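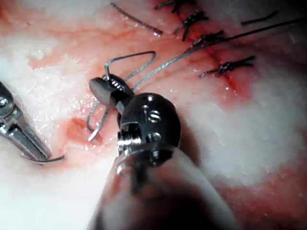
Toivo Keskinen

Does anybody know what authority the Baltunix guards have on Tuominen Street? I walked down there during the march against the curfew and there were private guards at both ends of the block, in vests, telling people which sidewalk to use. One of them told me I couldn't stand outside the pharmacy. I asked if he was police and he said he was "working with" police. The city page says nothing about it. I'm not trying to start a fight over the curfew itself, I just want to know who sent them.

mapleside_r

The merchants hired them. My sister-in-law rents a storefront there and every tenant got a letter in January saying the cost would be split. Hers came to $239. She wasn't asked first.

Pradley_Dan

Good. Two windows got broken at the last march and the police took 28 minutes to show up. If I owned a shop I'd pay for guards too. They weren't armed and I didn't see them touch anybody.

Toivo Keskinen

I don't mind guards in front of a shop. I mind them giving orders on a public sidewalk. Those are different things.

hollis44

They can ask you to move. They can't make you, unless you're on the owner's property. The trouble is the sidewalk line is not where people think it is on that street. Some of those buildings own a strip out to the planters. I worked in the permit office for a while and we had arguments over it every summer, mostly sidewalk tables.

Pradley_Dan

So he may have been on private property and the guard was right.

hollis44

Might have been. Pharmacy side, I'd have to see the plat. It still doesn't explain "working with police." If he said that, somebody should ask the department whether it's true.

redbrick

I was at the march from start to finish and I'll say what I saw. The guards at the north end were polite and gave directions to a woman with a stroller. At the south end they stood in a line across the walk and people had to go into the street to get by, and then an officer yelled at them for being in the street. The permit covered the sidewalk on both sides. The organizers put the headcount at 503, the paper said 377. Either way there wasn't room.

Pradley_Dan

The permit ended at 8 pm. What time was this?

redbrick

Before 8. The church bell hadn't gone yet.

mapleside_r

Same here, we left at 7:40 and the line was already up. Dan, you weren't there, were you?

Pradley_Dan

I was parked on Briltero Avenue and could see most of it. Not the south end, I'll give you that.

Toivo Aaltonen

Different Toivo, before anyone asks. I sent the police department a records request for any agreement with Baltunix. They have to answer or ask for more time. I also asked for the radio log for the evening. I'd suggest people who were at the south end write down what they remember now and put the time on it.

Toivo Keskinen

Thanks. I'll write mine up tonight. Can you post the reply when you get it, even if it's a no?

Toivo Aaltonen

Will do.

hollis44

Plat books are at the county office, second floor - you can look for free but copies cost. I can go in the morning and check the pharmacy lot.

Pradley_Dan

If the strip turns out to be private I expect to hear about it in this thread too.

hollis44

You will.

Contact the moderators | Copyright Pradley Town Forum | Back to top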